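Notebook, June, morning
Oil finish trials, Tivus order

Continued with the finish for the serving boards. The customer in Dredham wants an oil which does not turn the maple yellow, so I compare the two we have: the Toltel hard oil and the thin one from Arango. The boards are from the same delivery.

Preparation was the same for both. I sanded with 100, then 200, always along the grain, and wiped with a damp cloth between to raise the fibres. I wanted to go on to 600, but last month I noted that after 600 the Toltel oil stays on the surface and makes sticky places. So I stopped at 200.

Toltel: one coat with a cotton rag, twenty minutes waiting, then wiped. The colour became warmer at once, too much for this customer I think. Smell is strong, please keep the window open.

Arango: it goes in very quickly and the end grain drinks a lot. I gave a second coat there after one hour. The colour is nearer to the bare wood. The touch is a little dry, perhaps a third coat will help.

One small knot is near the middle of a board. I asked if the customer accepts knots, no answer yet. Do not cut anything before we know.

Oily rags are in the metal bucket with water and the lid on. Please leave them there.

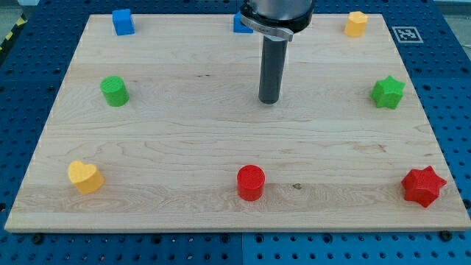

To do next
Third coat of Arango on the end grain only. Water drop test on both when they are hard. Write to Tivus about the price of the bigger can, the present one will not be enough for the whole order.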